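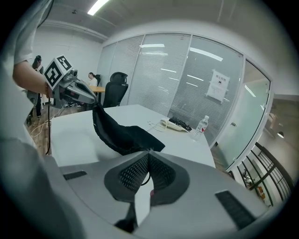
Telma Olivares wrote in to ask why her gouache cracks when she lays it on thick, and whether a more expensive brand would fix it. She has been painting small landscapes in a spiral sketchbook, and the skies keep splitting along the fold. Two other readers sent much the same question after the July issue, so we are giving it the main spot this month.

A better brand may help a little, but the paint is usually not the problem. Gouache has a lot of pigment and not much binder, and the film it leaves is brittle. When a thick layer dries, the top shrinks before the bottom does, and it pulls apart. Bending the paper does the same thing to paint that is already dry, and that is what happens near a spiral or a sewn fold.

Start with the paper. Anything under 140 lb. will buckle when you wet it, and a painted sheet that buckles and then gets pressed flat has been bent twice. Tape the sheet to a board on all four sides and leave it there until the paint is dry to the touch and no longer feels cool. If you want to stay with a sketchbook, keep the heavy paint at least an inch away from the binding.

Next, look at how much water you use. Most instructions say "the consistency of cream," which is fine as far as it goes. Paint straight from the tube is much thicker than that. Squeeze out what you need, add water a few drops at a time, and mix with a knife until the paint runs slowly off the end. Two coats at this thickness will cover better than one coat from the tube. Let the first coat dry fully and put the second one down with few strokes. If you scrub at it, the first coat will lift and the colors will go muddy.

A little gum arabic helps if you need a heavier layer for texture. Add one drop to a pea-sized amount of paint. More than that leaves the surface shiny and a bit sticky in humid weather. Norbert Ďurica, who runs our Monday evening class, uses gum arabic only for dark colors, which in his view crack first. He tests each mix on a scrap of the same paper and bends the scrap the next morning.

Dried-out pans and tubes are another common cause. Gouache that has gone hard can be softened with water and used again, but it never goes back to quite what it was, and it tends to crumble if laid on thick. Use revived paint for washes and thin underpainting. Keep the fresh tubes for the opaque work.

Iveta Vaněk tried several of these fixes on one sheet for us. She ruled off 5 strips on hot-pressed paper and painted each with the same ultramarine: straight from the tube, thinned once, thinned in two coats, thinned with gum arabic, and revived from a dry pan. The tube strip cracked overnight. The pan strip held until she curled the sheet, and then it flaked at one end. The other three were sound after a week pinned to the wall over a radiator. The two-coat strip had the flattest, most even color.

For a painting that has already cracked, there isn't much to be done. Spraying it with fixative will hold loose flakes but will darken the color, whites most of all. You can mist the area lightly, wait a minute, and work the edges of the crack together with a damp soft brush. This works on fine cracks in a single color. On wide ones it leaves a visible patch, and it is better to repaint the whole passage. Framing under glass, with a mat so the glass does not touch the paint, will keep it from getting worse.

Supplies: the members' cupboard has gum arabic in small bottles and a stack of 140 lb. hot-pressed offcuts, free to anyone in a class. Please sign for the bottles. Echeverri Art Supply has agreed to hold student-grade gouache sets for members until the end of the month. Ask at the counter and give your membership number. The masking tape in the cupboard is the strong kind and tears soft paper, so warm it with a hair dryer before you pull.

Next month Branislav Jireš will write about cutting mats by hand, including what to do with a corner that has been overcut. Send questions for him to the newsletter box by the 20th.

Print this article
E-mail this article to a friend

Recent items
Cleaning brushes after masking fluid
Choosing a white: zinc or titanium
Life drawing: new start time of 6:30 p.m.
Stretching paper without a board
Notes from Dušan Matoušek's ink workshop

Last updated: July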